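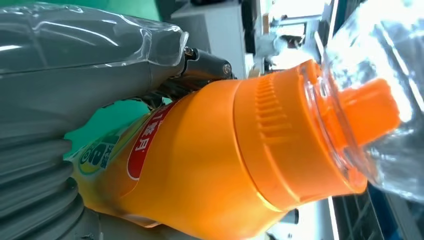 Spring went to the refill program, and I'm pleased to say the numbers finally look like something I can send you without a long apology attached. Between the Riviere shop and the Saturday stall we served 1,174 visits since my last report, up from a pretty sad winter. People bring whatever they have at home, and I love that part of it. A big orange bottle with a red label and a wide orange screw cap is as welcome at our counter as a plain clear one, so long as it's clean and we can get a new label to stick on it.

Money first, because I know Lionel Lecomte will flip straight to it. We've spent 3,686 dollars of the grant so far. Most of that went to the bulk dish soap order from Brivora and the two new drip trays, and the rest was printing and the stall fee. The soap came in a little under the quote (hooray!) and the printing came in a little over (boo), so we're close to where the budget said we'd be in May. Receipts are in the shared folder, under the same name as last time.

Now the slower bits. The laundry liquid from Plellura was late twice, and the second time we ran dry for most of a week. I had regulars coming in with bags of empties and going home with the same bags, and I felt awful. I've asked for a standing order instead of phoning each time, and they've agreed to try it through the summer. If it slips again I'd like to talk with you about a second supplier, even if we pay a bit more per gallon.

The label sheets were my own mistake. I picked the cheaper paper ones and they turned to mush the minute anybody had soapy hands. We're on the waterproof kind now – I should have listened to the shop staff, who told me so at the start.

School visits went better than I dared hope. We did 5 of them, all with the older grades, and the kids took the pricing exercise much more seriously than I expected. One class worked out what their own families spend on hand soap in a year and got quite heated about whether foam pumps should count. Their teacher has already asked to come back in the fall. We also signed up 137 new households for the punch card, and a good number of those came through kids dragging a parent in after school.

I haven't started on the Plarnetti apartments yet. The building manager likes the idea of a refill corner in the laundry room but wants to know who mops up when there's a spill, and that's fair. I've promised her a one-page plan, and I'll copy you on it. My guess is we'd open every other Tuesday evening to begin with and see who shows up.

One small ask before I go: could we move what's left in the travel line over to supplies? I've been walking to nearly everything, and we could really use a second funnel set and a better scale. The old scale still works but it takes forever to settle, and the line backs up to the door on busy mornings. Just let me know either way and I'll adjust the sheet.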